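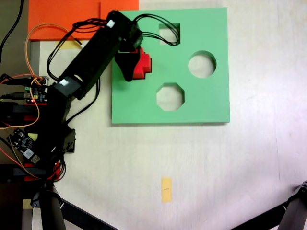

m_gisler wrote:
I am opening this thread on behalf of the teaching group at Zellirberg so that the protocol for the shape board task may be discussed before the November collection begins. The current draft requires each operator to record 9 demonstrations by remote control before any demonstrations by hand are accepted. The board has a square, a circular and an octagonal opening, and the draft treats all of them as equal in difficulty. I would ask members to comment on that point in particular, and on whether an episode should begin with the block already in the gripper.
Marlies Gisler

t.ruizortega wrote:
Thank you for circulating the draft. I do not agree that remote control should come first. When an operator guides the arm by hand, he or she learns where the joints become stiff and which approaches are comfortable. Those who begin at the controller tend to stop above the board and make small corrections, and the policy then copies the stopping. Our site discarded a large share of its first set for this reason.

Episodes should begin with the block in the gripper. Grasping is a separate skill and should be recorded separately.
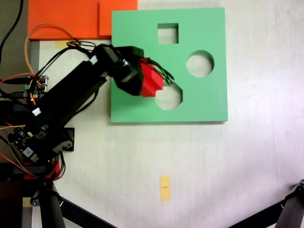 Red block held near the octagonal opening.

I would also ask that the approach be recorded from more than one side. A set in which every block arrives from the upper left will teach exactly that.
Thaddeus

kmarchetti wrote:
Quoting t.ruizortega: "I do not agree that remote control should come first."

I must disagree. Guiding by hand places the operator's fingers in the camera view, and the trained policy will never see fingers at run time. We collected 951 episodes at Begay under the Stirkar protocol, and the portion guided by hand was of little use for any model that relies on video. It was acceptable for joint positions alone. If the purpose is operator training, let them handle the arm for an afternoon and record none of it.

On the openings, the octagon should not be treated as equal. It requires attention to rotation that the circle does not. Please have the draft amended.
Keisha Marchetti

i_cordero wrote:
Both positions can be accommodated. The Pranudance template has a field for demonstration method, and it is left blank in most submissions I review. If it were mandatory, video users could filter out the episodes guided by hand and no data would be lost.
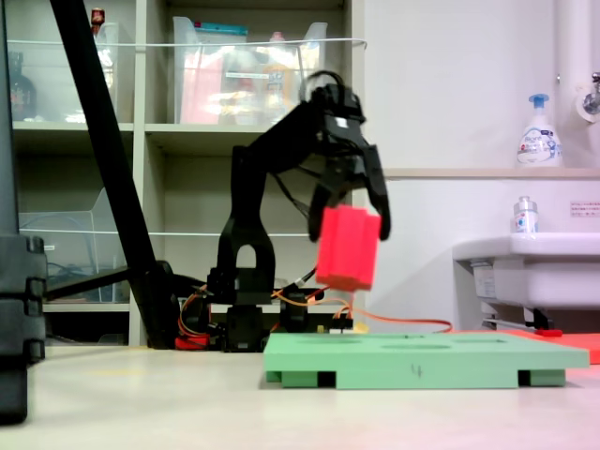

The same applies to hesitation. A pause over the board should be marked by the operator at the end of the episode, while it is still remembered. Reviewers should not be expected to find pauses afterward in a set of 2000.
Itziar

t.ruizortega wrote:
I accept the mandatory field. I do not accept that operators will mark their own pauses reliably. Ours did not.

mabli_l wrote:
Could the draft also state what counts as a failed episode? Two of our operators keep the recording when the block is dropped and picked up again, and two delete it. I would prefer that they be kept and labeled.
Mabli Lougher

m_gisler wrote:
The method field will be mandatory and the octagon will be listed separately. Dropped blocks will be kept and labeled as recoveries. The order of hand guiding and remote control remains open, and I request written comments from each site before the draft is revised.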